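How to Score a Two-Arm Placement Policy by Stages

Most write-ups of table-setting policies give one number: the share of trials that ended in success. That number hides where a policy fails. This page explains the staged scoring we use on the Stoletti task set, where two arms handle a vase, a rose and some tableware on a shared tabletop.

Step 1. Split the task into stages

Write the stages down before you run anything. For the vase task we use five: reach, grasp, lift, carry, release. Each stage needs a test that two people would score the same way from video. "Lift" means the bottom of the vase clears the table. "Carry" means the vase reaches the goal area without touching another object. 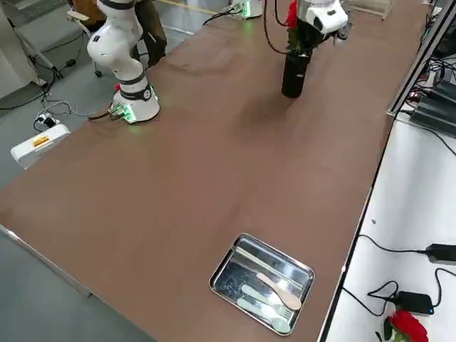

How many trials do I need per policy?
We run 50 per policy, with the start positions drawn ahead of time and kept the same for every policy under test.

Step 2. Fix the start positions

Draw the positions once and save them to a file. Use the same file for every policy. Leave the tray, the rack and other objects in the layout even when the task doesn't call for them, because a policy trained on a busy table can behave differently on a bare one. Mark the angle of each object as well as its location. We left angles out in the first round and had to throw away 19 trials.
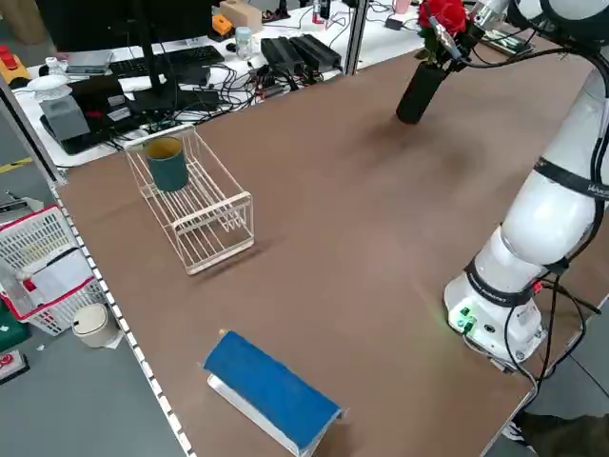

Written by Shazia Mirani and Jawad Magsi
Scoring sheets by Aishwarya Kurup
Last updated in June

Step 3. Score each trial

Watch the video at normal speed, then again at half speed. Record the last stage that was completed. If the vase tips during the carry but stays in the gripper, score the stage as complete and add a T in the notes column. Do not score your own policy. Mudassar Sethi scores ours and we score his.

Step 4. Compute the stage rates

For each stage, divide the number of trials that completed it by the number that completed the stage before. A policy called Swati, trained on 1,958 demonstrations, and a policy called Lorness, trained on 2,437, ended with nearly the same overall success. The stage rates were far apart. Swati lost most of its trials at the grasp. Lorness grasped well and lost them at release, usually by opening the gripper while the arm was still moving. 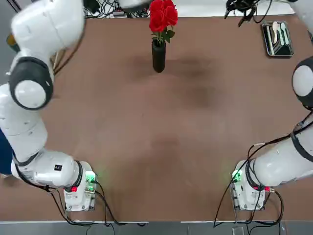

The fix for each one was different. For Swati we collected more grasps with the vase near the table edges. For Lorness we kept the data as it was and cut the action chunk length for the last part of the motion. Retraining both on more of everything would have taken longer and told us less.

Step 5. Report the table

Give the stage rates in a table, with the trial count next to each one. Late stages have fewer trials behind them, so their rates are less certain. Include the start position file and the scoring sheet. Samina Yousafzai's script in the Miltar repository reads the sheet and prints the table. It expects one row per trial and will stop if a row has no stage filled in.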